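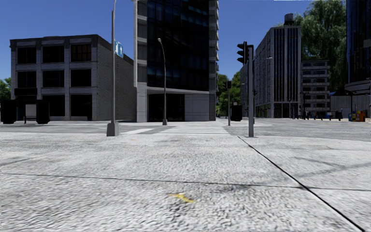 Wosarer Card Magic Evenings – Frequently Asked Questions

Do I need to know any tricks before I come?
No. Bring a deck if you own one. Beginners start with holding the deck, an overhand shuffle and a simple way to keep the bottom card where it is. Most people stay on those for three sessions before they move on.

When do you meet?
Every Tuesday at 7 p.m. in the upstairs room at Pacheco. Doors open at 6:30 if you want to practice first. We finish at 9:30, and the room has to be clear by 10.

How many people can attend?
The room holds 60. Regular evenings rarely get near that, so you don't need to book. Guest lectures are ticketed and do sell out.

What kind of cards should I buy?
Poker size, standard index, with a white border on the back. Avoid all-plastic cards for learning, as they slide too much in a spread. We keep a box of used decks at the door that you can borrow for the night. Please count them before you put them back, including the jokers. 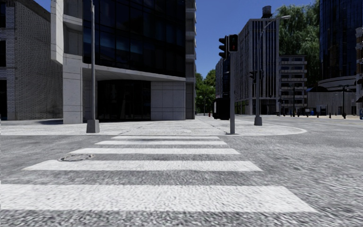 ROLOV, May – Changes to the lending library

The lending library has moved into the upstairs room and is open during every session. It now has 446 titles, including lecture notes and DVDs. The old paper tickets are no longer valid. Give your name at the desk and we will look you up.

How long can I keep a book?
Three weeks. You can renew once if there is no waiting list. Lecture notes can be read in the room but not taken home.

Can I photocopy a routine?
No. If you want to work on something from a book, take the book home or make your own notes. The same goes for filming lectures.

Will you tell me how a trick I saw on TV was done?
Usually not. We teach material that is published or that a member has agreed to share. If you describe the effect, someone can often point you to a book that covers the same ground.

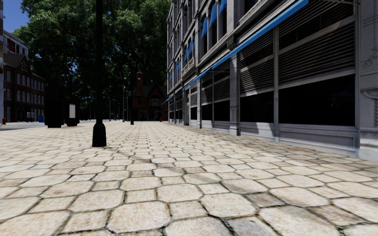 What is the Rarnis layout, and how do I set it up?
Rarnis is our matrix routine for the intermediate group, where four coins travel one at a time to meet under one card. You need four cards, four coins and a close-up mat. People tend to place the cards too near each other, and then the hands have no room to work. Paving like the stones shown here is a good guide to the proportions: the large octagonal blocks are the cards, and the smaller squares between them are the space you leave. Practice the layout on its own until you can set it down without looking at your hands.

Can I perform at the open table?
Yes, once you have been to a few sessions. Put your name on the sheet by 7:30. You get one routine, five minutes at most – please time it at home. No gambling for money, even small change.

Do you take bookings for parties and weddings?
Wosarer does not act as an agent. Some members perform professionally and leave cards on the desk. Any fee is between you and them. 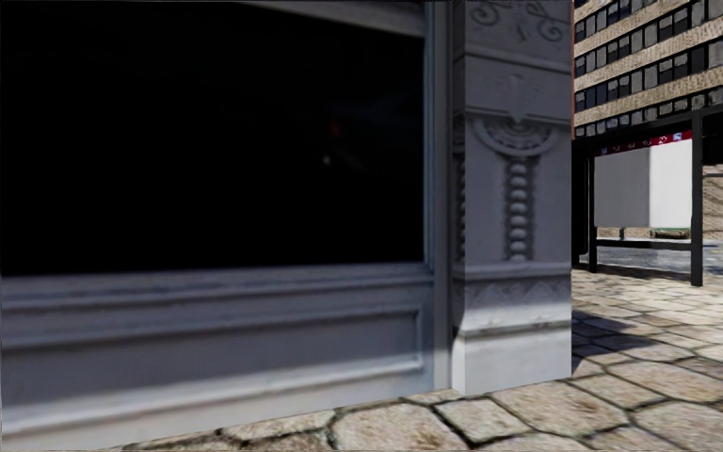 Window and carved pilaster at street level

What does it cost?
The first evening is free. After that you pay at the door, cash or card, or take out a yearly membership. Members get library borrowing and early access to lecture tickets. Memberships run from the day you join.

Can children come?
From age 12, with an adult who stays in the room. The adult does not have to pay unless they join in.

I left a deck behind. Do you have it?
Possibly. Lost decks go in the drawer under the desk until the end of the month, then into the loan box. Write your initials on the flap.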